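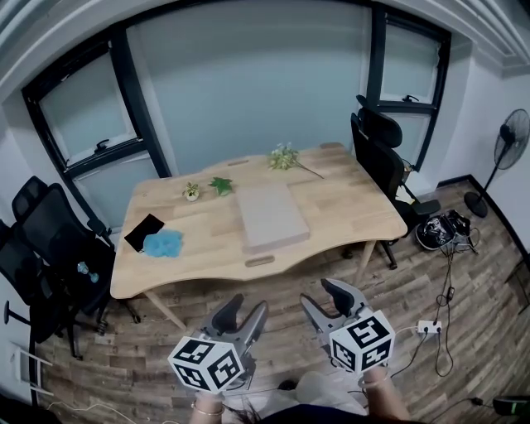 Hüsnü Yüksel, asked what he would change about the shared table, replied that he would change the people who bring things to it and leave the furniture alone. We quote the remark because it sums up the position most of our respondents took, and because we have come to doubt it. The view that clutter on a shared table is a matter of personal habit is so widespread in the facilities literature that it is seldom tested. It also happens to be the view most favourable to anyone selling a programme for changing habits.

The Kenasano method is one such programme. Its guidance sorts everything found on a meeting table into working items, personal items and strays, and recommends that the second and third classes be removed at the end of each booking. We applied the scheme as written to 3,738 object records gathered at 52 tables in the Wedent and Demirtaş offices. Two coders working separately placed 1,195 of those records in different classes. Training reduced the disagreement a little on pens and paper and hardly at all on anything else.

The difficulty is easy to reproduce. Consider the table in Figure 3. A potted plant in a white pot would be called decoration by most coders, and so would a sprig of small pale flowers lying near the far edge. The single green leaf lying beside the pot is harder. One coder might enter it as part of the decoration, another as debris to be wiped away, and a third might reasonably ask whether a leaf is an object at all. The black pouch at the left end could hold stationery for the room or somebody's own things, and the fluffy light-blue piece of fabric overlapping it might be for cleaning the table, in which case the scheme has no class for it. We don't think a taxonomy that struggles with a handful of ordinary items can support the percentage improvements claimed on its behalf.

Nor are we persuaded that removal is a good measure of anything. Of the records in our set, 2,607 concerned objects that were still on the same table at the next observation. Read in the Kenasano manner, this is a failure rate. But the figure includes plants, which nobody had any intention of taking away, as well as trays, coasters and the cloth left out for wiping down. Strip those out and the number falls by an amount that depends entirely on who is doing the stripping. We report the raw count for completeness and draw nothing from it.

4.3 The table itself

Earlier surveys treat the tabletop as a neutral surface of a given area. Ours were not neutral. Several had shaped edges, among them the wavy front edge in Figure 3, and people sitting at a curved edge tended to put things down where the top was deepest. Cable slots had a similar effect. An oval slot of the kind cut near the back and front edges of that table takes up very little area, yet it breaks up the space on either side of it. At Demirtaş, papers were squared up against slots and cups were kept well clear of them, which respondents put down to bad experiences with spills. We had no independent evidence of the spills.

The Iko index, which divides the number of items by the area of the top, can't register any of this. Two tables with the same index may leave very different amounts of usable room. A flat board in the centre, for instance, counts as one item, the same as a pencil, although it occupies the part of the table everyone can reach. Weighting each item by its footprint would be an obvious correction. It was proposed to us more than once, and we tried it on a subset of tables in September. It mostly made the plants look worse. A pot has a modest base and a wide spread of leaves, and whether one measures the base or the leaves decides whether the table comes out tidy or crowded.

4.4 Seating and reach

Our fourth set of observations concerned where the chairs stood. We had expected, somewhat naively, that objects would gather in front of whichever seats were used most, and the interviews appeared to bear this out. The observations did so only weakly.

Figure 4. Chairs at the far end of a light wooden meeting table. 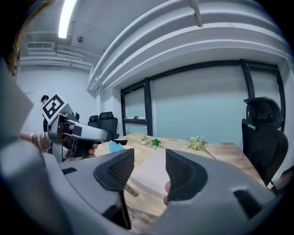

Proximity to a seat is usually taken as a proxy for ownership, on the reasoning that people leave things within arm's reach. The proxy breaks down as soon as the chairs move, and office chairs on wheels move constantly. It breaks down as well where seats are bunched. With two black chairs side by side at the far end, as in Figure 4, an item left on the table in front of them could be assigned to either place, and the padded backrest and headrest of one chair say nothing about whether its place is the one people prefer. Erhan Kozan suggested coding such pairs as a single seat. We did so and found the association between seats and objects stronger, which is what one would expect from any change that makes the target bigger. We have therefore left the pairs separate in the main analysis and give the merged version in the appendix for readers who want it.

A second problem concerns people on their feet. The seating plans supplied by Wedent assume that everyone in a meeting room is sitting down. In practice people stand at the back wall, lean over a neighbour's shoulder, or reach in from the side to put something on the table and never take a chair. Items that arrived this way were attributed by our method to the nearest seat, and we have no means of knowing how many there were. Anyone using our seat-level results should bear that in mind. We would go further and say the same of every published seat-level result we have read.

Chair size may matter more than chair position, though our data are thin here. High-backed chairs pushed close to a table discourage reaching over them, and the strip of tabletop behind them was cleared less often in three of the four rooms where we could compare. The fourth room went the other way. It was also the smallest, and the only one whose occupants knew which days we were coming. Most of its afternoon records come from a single Friday when the room had been booked twice over, and we have excluded that day from the comparison without much confidence that the remainder is any better.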